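4.2 Picking from a mixed pile

The second task asks the arm to clear a pile of mixed textiles one item at a time and place each item in a bin. We chose it because most laundry work starts this way, and because earlier reports tend to begin with a single shirt laid flat on a table. The system ran for 52 sessions at the Holtley site, with the same two-finger gripper and wrist camera used in Section 4.1. A session ended when the pile was gone or when 22 picks had been tried.

Large padded pieces gave the most trouble. The fingers closed on the outer fabric easily enough, but a grip on one fold says little about where the rest of the item lies, and a second garment resting on top often came up with it. Printed fabric added to the problem. The segmentation model split one item into several wherever the pattern had strong outlines or blocks of lettering.

Figure 3. Wrist view with the gripper at a large pink printed item; a dark gray fleece garment lies over part of it. 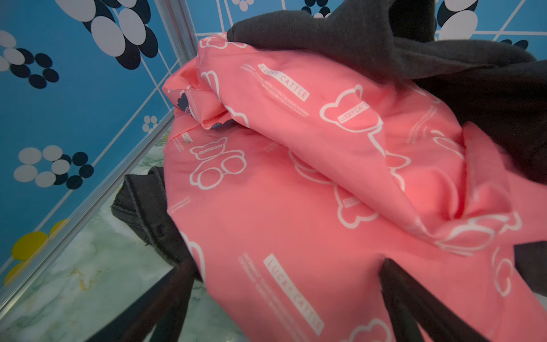

We tried two changes. The first was to retrain the segmentation model on 1000 more hand-labeled views, most of them of patterned bedding and outerwear. This cut the number of false splits but did little for double picks. The second was a short test lift before the full one — the arm raises the item a small distance, stops, and compares the new view with the old. If two separate regions have moved, it lets go and picks a new point. Double picks became less common with the test lift, at the cost of a slower cycle.

A person still clears the same pile faster. The Jullholm baseline, which has no test lift, finished sooner than our system on piles of small items and failed more often on padded ones. For a shop floor that handles towels or napkins we would not add the extra step. For household laundry we think it is needed, and even so the arm should not yet be left to run alone. Folding is treated separately in Section 4.3.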